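Company | Products | Media | Contact

Media > Releases > June

Kevgate publishes basin care specification for serviced apartments

Kevgate has released a two-page cleaning specification for ceramic bathroom basins in serviced apartments. It applies from June to 144 units under contract and replaces 13 separate site sheets.

The specification covers the basin bowl, ledges, overflow, drain ring and single-lever tap. Basins are wiped from the rim inward, finishing at the drain. Abrasive pads are excluded on glazed and chromed surfaces.

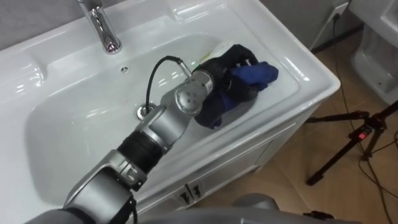
BATHROOM FIXTURES

Blue cloths are assigned to basins and are not to be used on toilets or floors. Vanity cabinet fronts with recessed moulding are treated as a separate item – a damp cloth along the panel edges, then a dry one.

"The old sheets gave three different orders of work for the same basin," said Marin Leka, technical manager at Kevgate. "Staff moving between sites had to relearn the job."

Cloths are laundered separately by colour and withdrawn after 100 wash cycles. Levberg will supply replacements.

Printed copies can be ordered through the Kevgate office. Media enquiries: Fatos Perić, Kevgate.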